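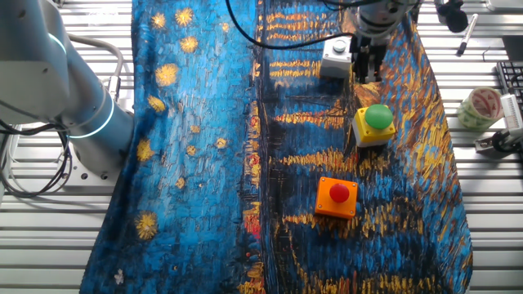
*Cloth printed with Van Gogh's "Starry Night Over the Rhône"*

**Byzantine bracelet comes out stiff on one half, supple on the other**

**Reet Ķēniņš**

I'm making a Byzantine bracelet in 18 gauge anodized aluminum, colours graded from navy to yellow. The rings come from two bags, both labelled 3/16" ID. The navy half drapes the way it should. The yellow half holds a curve when I lift it by the clasp and won't lie flat on the wrist.

I've recounted the pattern and there is no missed fold. Closures look flush under a loupe. The navy rings are from Skeser and the yellow from Gestska, if that matters. The whole piece uses 648 rings at my length, counting a doubled edge, so I'd like to know the cause before I pull it apart. Would tumbling loosen it?

---

**Craig Buchanan**

It matters. A labelled ID tells you the mandrel size. It does not tell you the finished ring. Wire springs back after coiling, and the amount depends on temper and on the supplier's winding tension. Two shops can both use a 3/16" mandrel and ship rings with different inside diameters.

The gauge standard is the other thing to check. 18 SWG is 1.22 mm. 18 AWG is 1.02 mm. On the same mandrel that gives an aspect ratio near 3.9 for SWG and near 4.7 for AWG, before springback. Byzantine will close up in the heavier wire and feel locked at the folds.

Procedure:

1. Take 20 unopened rings from each bag.
2. Measure wire diameter with calipers, away from the cut.
3. Measure ID across two axes and average them. Saw-cut rings are often slightly oval.
4. Divide ID by wire diameter for each batch and compare.

If the wire matches and only the ID differs, go up one size on the yellow. If the wire differs, reorder from one supplier -- mixing gauges will show in the profile even when the ratio is right.

Don't tumble it to fix this. Tumbling smooths burrs. It won't change the ratio, and long runs with steel shot can mark or wear the anodizing.

---

**Hawthorne**

had the same thing with a box chain, just wear it for a while and it relaxes

---

**Zurthorpe**

Agree with the caliper check. Before reordering, weave a test piece of 3 repeats in yellow only and hang it next to the navy from the same point. If both drape alike, the stiffness is in the join or in a twisted fold, and you only need to open that section. Look at the ring pairs on either side of the colour change first. A pair folded back the wrong way is easy to miss in a light colour.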